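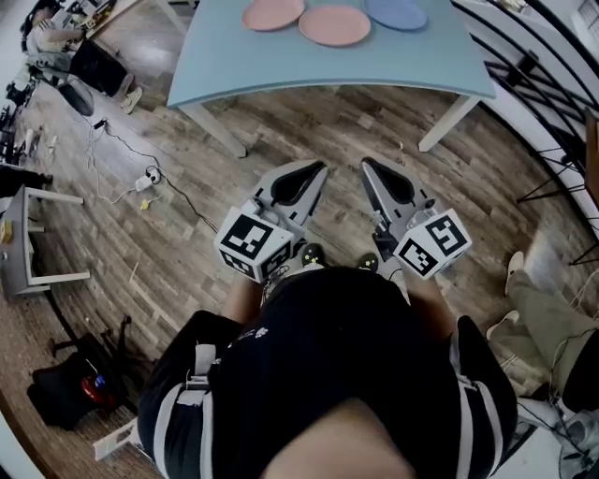
Three plates on the blue table, two pink and one blue

We use cookies to remember your login and keep the forum running. By continuing to browse you accept this.

Mixed plates for a big family lunch, does it bother anyone?

marigold_kitchen wrote:
Hello all, I've been reading this board for ages and finally have a question of my own (a silly one, I'm warning you). My mother-in-law's birthday lunch is at our place in October, and I've gone and said yes to 30 people. We have a nice white set that serves twelve, and after that it's the everyday stuff, pink and blue and one or two with roosters on them that came from my aunt. My sister says I should rent a matching set from the hall supply shop in Skindasgate. They quoted me 210 for plates, bowls and glasses, with 100 of that as a deposit. I'd rather put the money into the food, but I also lie awake picturing the roosters. What would you do?

TomatoPete wrote:
Use what you have! I grew up eating Sunday dinner off plates that had never met each other before, and all I remember is my grandmother's stuffed peppers and my uncles arguing over the last one. Set the colors out so they alternate and it'll look like you planned it that way for weeks. And please give the roosters to the kids, they'll fight over them.

hollis_b wrote:
I'm going to disagree with Pete, kindly I hope. For an ordinary Sunday, sure, anything goes. But a big birthday only comes once, and a table that matches does something to a room. We rented for my parents' anniversary and my mom still talks about it. You get the deposit back too, so it's less than it sounds. Also, and this is the part I'd pay for all over again, ours went back dirty. Ask if yours can.

marigold_kitchen wrote:
Oh, the going back dirty part is tempting, hollis. I hadn't even thought to ask. We have one dishwasher, and it's a Baster that's older than my marriage and sounds like a truck on gravel.

Yavuz Bozkurt wrote:
Good evening from another person who always invites too many! My family does this every year and we've gone through all the stages, paper, rented, borrowed from the neighbors. What I'd suggest is serving in rounds. Put the soup and the small dishes on the white set for the older folks who are sitting at the main table, and let everyone else help themselves from a side table with the colored plates stacked up. People like to wander with a plate anyway. My wife found some plain stacking plates from Taltero that fill in the gaps nicely, though they do scratch if you cut meat on them, so keep those for cake. If you're making rice for that crowd, cook it in two pots. I've tried one big one and the bottom was glue.

hollis_b wrote:
See, I don't love splitting people up by plate. My aunt would notice she got the plastic before she'd sat down.

TomatoPete wrote:
Your aunt sounds like a great time, hollis! Seat her next to me.

Last updated: 20 September 2022

Comments (3)

Junebug44: We did all mixed plates for a baby shower and got more compliments on the table than on the cake, which I'd stayed up half the night frosting.

Coşkun: Please tell us what's on the menu, I came for the food and got plates.

peg_in_the_hills: Rent the glasses and use your own plates. Glasses are what you run out of.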